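Ulmont Shared Workshop — Members' Forum
Board: Builds in Progress
Topic: Wrist camera placement on the tabletop arm

Posted by mfajardo
Members are advised that the tabletop arm has reached the stage at which the wrist camera position must be settled. The gripper mount is bolted up, and the current test task is a children's puzzle board placed directly on the marble slab. The task itself is modest: locate a piece, lift it by its edge, and return it to its recess.

I would ask for comments on two matters before the bracket is reprinted in its final form. The first is how much of the view the mount may reasonably occupy. The second is whether the marble is an acceptable surface for this work.

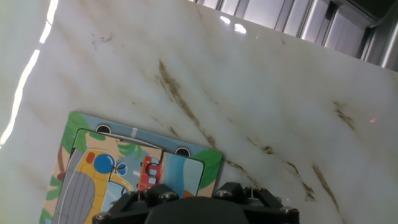
Ulmont Shared Workshop, Arm and Gripper Group

At present the black housing covers the lower right part of the board, including a portion of the light blue piece. Any grasp in that corner would be made without a clear view of the seam. My proposal is to raise the camera and leave the mount unchanged.

Mylene Fajardo

Reply from d_tieu
Thank you for the clear account. I do not support raising the camera. A higher position lengthens the lever and the arm already shakes at full reach. I would prefer to narrow the housing, which bulges further toward the board than the drawing required.

On the surface, I have a stronger objection. The stone is glossy, and there is a strip of glare down the left side that washes out the edge altogether. The overhead lights also show as two bright spots near the metal panels. The segmentation script will treat those as objects sooner or later.

Diễm Tiêu

Reply from costatetti
The veins concern me more than the glare. One of them ends close to the corner of the board, and a simple edge detector may well extend the board outline along it. A plain gray mat would resolve both complaints at very little expense.

Reply from mfajardo
A mat was considered. The group's stated aim is an arm that works on an ordinary household surface, and I am reluctant to remove the difficulty at the first opportunity. I accept the point about the veins and will add a color threshold on the pale blue border.

Reply from cumard
May I ask about exposure? The default of 1000 in our configuration file was set under the old lamps and should be reviewed before anyone purchases a mat or redraws a part.

Reply from d_tieu
Agreed as to exposure. I maintain my position on the mat for the calibration runs only — the marble may return afterward. Calibrating on a reflective surface has cost this group 2 evenings already, as recorded in post 111.

Reply from costatetti
Seconded, for calibration only.

Reply from mfajardo
Very well. Calibration will proceed on a mat and the puzzle trials will remain on the marble. The housing will be redrawn before the camera is moved. Cumard, please post your exposure values here when you have them.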